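Where does wood come from?

Wood comes from trees. It is the hard part of the trunk and branches, underneath the bark. A tree makes new wood every year, and that is how the trunk gets thicker.

Growing rings

In spring a tree grows quickly and makes pale wood. In summer it slows down and the wood is darker. By December most trees in Britain have stopped growing until the next year. One pale band and one dark band together make a ring. If a trunk has 200 rings, the tree was 200 years old when it was cut down. Wide rings often mean a good year with plenty of rain.

Hardwood and softwood

Trees with broad leaves, such as oak and beech, give us hardwood. Trees with needles and cones, such as pine, give us softwood. The names can be confusing. Balsa is a hardwood, but you can dent it with your fingernail.

At the sawmill

Logs are taken to a sawmill and cut into planks. Fresh planks are full of water, so they have to dry before anyone makes things with them. At the Trultlow sawmill the planks are stacked outdoors with thin sticks between them to let the air through. Thin oak boards stay there for 12 months and thicker ones for 16. If wood dries too fast it can crack or bend.

Wood at home

Look for wood in each room of your home. You may find doors, shelves, pencils, spoons and chopping boards. Paper and cardboard are made from wood too, after it has been turned into a wet mush called pulp.

Wooden things last longer if they are kept dry. A chopping board should be wiped after washing and stood on its edge, so that air can reach both sides.

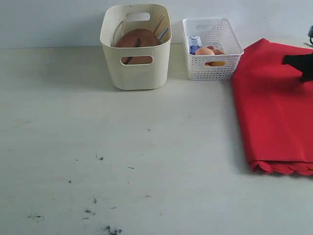 Wood that stays damp for a long time can go mouldy or start to rot.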